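Home | Threads | About | Search

Paloma Fitzsimmons

1/ Well, friends, it's August, my kitchen is too warm to bake in, and I have been thinking about sheet pans and rye bread instead of making either one. So pour yourself something cold, because I'm going to go on for a bit about my grandmother's crispbread and how I finally got it right (mostly right!).

2/ Her handwritten card says "flour, enough" and "oven, hot." That's the whole recipe. She had a neighbor, Waltraud Egger, who gave her the seeds for the top, and the card does at least say which ones: caraway and a little fennel. I've kept both.

3/ What I use now is 400 grams of dark rye, a good pinch of salt, a spoonful of honey and enough warm water to make something like wet clay. I know that sounds as vague as Grandma. Rye drinks water differently from bag to bag, so start stingy and add it with a spoon.

4/ Let it rest, covered with a towel, while you do something else. I like an hour. My sister goes overnight and hers comes out more sour, and she will tell you it's better, and at Thanksgiving we have both kinds on the table and everyone is very polite.

5/ Rolling is the part people write to me about. Flour the counter more than you think you should, and roll thinner than you think you should, until you can almost see the counter through it. If it tears, pinch it back together and keep going. Crispbread is a forgiving thing and the patched spots get the brownest, which I happen to love.

6/ Plain aluminum trays and an old brown towel, that's my whole equipment list.

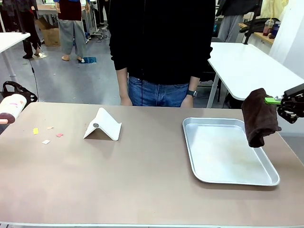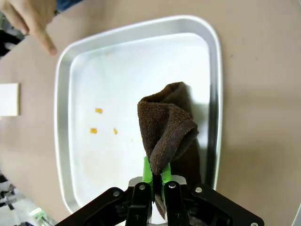 7/ Okay, the baking! I crank the oven up as high as it goes and let it sit there heating a good long while before anything goes in. Each sheet gets pricked all over with a fork and then it bakes 15 minutes, with a turn halfway through. My oven runs hot in the back left corner, so you may have to get to know yours.

8/ When the edges lift up and curl a little, take it out and leave it ALONE. It will seem too soft in the middle. Give it time to cool and it'll snap. If it still bends after that, put it back in the turned-off oven with the door cracked open and go to bed.

9/ Several of you asked what to put on it. Butter, always. After that, a sharp cheese and sliced cucumber with dill, or the last of the plum jam if it's breakfast. My husband eats it with peanut butter and I've made my peace with that.

10/ It keeps for weeks in a tin with a tight lid. I tried a plastic tub one summer and it went limp by Friday, so I'm back to the tin. Tell me what seeds you use! I've got a bag of nigella I bought on a whim and have no plan for it at all.

Recent threads
Sourdough starter on vacation
Plum jam without pectin
Pickled cucumbers, the lazy way
What to do with stale rye

Contact | Copyright Paloma Fitzsimmons | Back to top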